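9 June 2021
By Halvard Strand

Lunch at Cokonen starts at noon and the 12 tables are usually taken by a quarter past. The dining room looks over the old ferry dock at Plivthorpe, and the menu is short: two soups, a fish of the day and a lamb stew that comes with barley bread. Most mains are under 30 dollars. Ask for the pickled beets, which are not on the printed card. 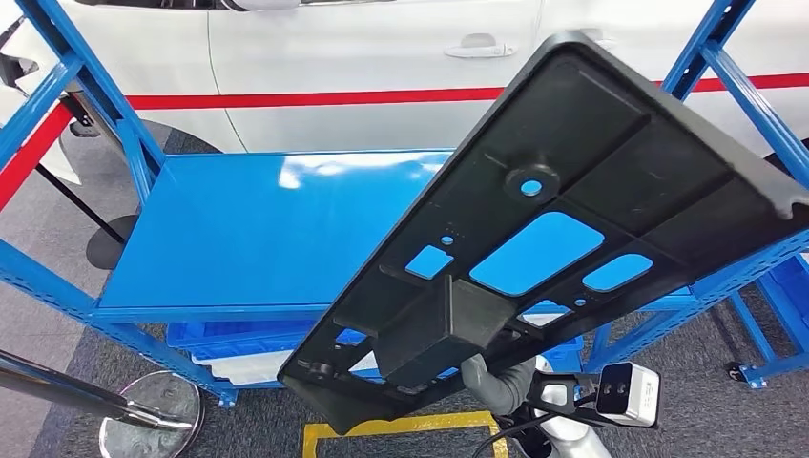

The cook, Vidar Hellström, changes the fish according to what the boats bring in. On my visit it was hake, pan-fried and served with brown butter and new potatoes. The skin was crisp and the portion large – I skipped dessert. In August the kitchen adds cold crab with dill.

For something cheaper, walk up the hill to Moen, a bakery with a few stools by the window. The cardamom buns sell out early. Bring cash.

More in Food & Travel
Clolo: small plates by the station
Where to eat after 10 in Plivthorpe
A weekend of smoked fish

Contact us | © 2021 | Back to top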